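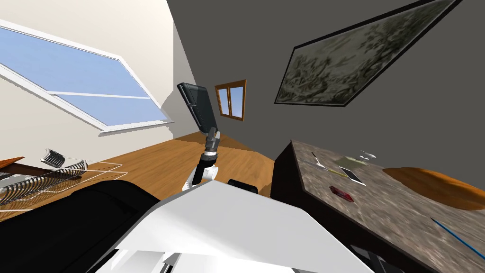

Edgardo Baluyot
Can a signature on a city referendum petition be struck only because the signer left the date blank? The clerk in Mapplebeck accepted 2,082 of ours out of 3,000 turned in, and 176 were thrown out for a missing date.

Princess Padilla
It depends on whether your state treats the date as mandatory or directory. If the statute says undated signatures "shall not be counted," the clerk has no discretion and the 176 are gone. If it only says the signer "shall" enter a date, some courts accept substantial compliance, mainly where the circulator's affidavit shows the page was signed inside the circulation window.

Read the city charter next. A home rule charter can set its own petition form, and it may be stricter than the state code.
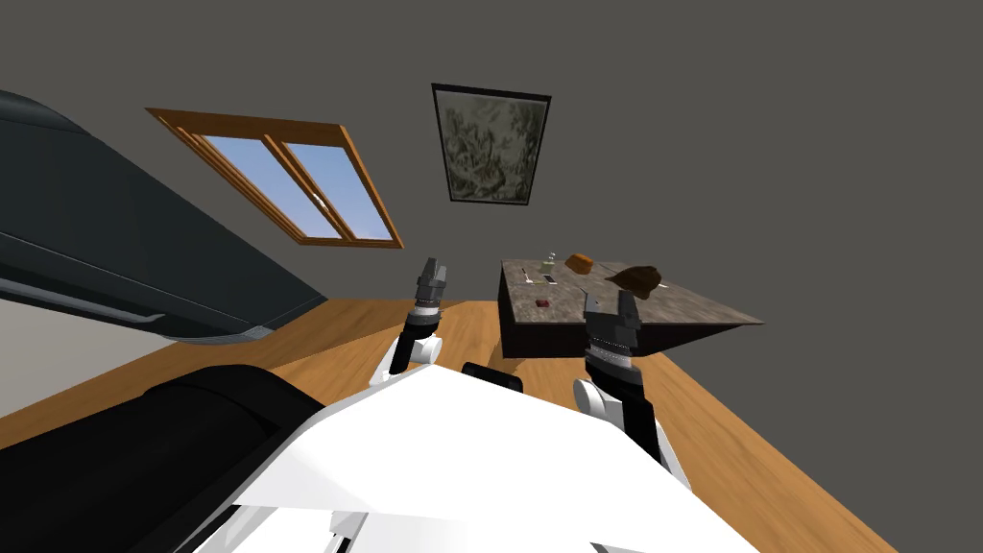
The deadline to challenge the clerk's finding is usually short and runs from the date on the certificate, so get a copy of that and the line-by-line rejection sheet before you argue about anything else.

Wilfredo Navarro
They do this every time. Just collect more.

Trinidad Ojeda
Collecting more only works if the charter has a cure period. Ours in Andine allows ten days after a finding of insufficiency, but many have none. Also check the other rejections. We had 659 struck as "not registered," and a fair number were voters who had moved within the city and were still on the rolls at the old address. Whether those count is a separate section of the code from the date rule. 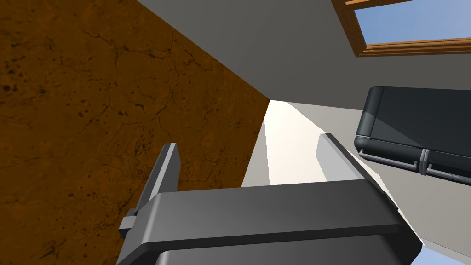
Gripper from behind, nothing between the fingers.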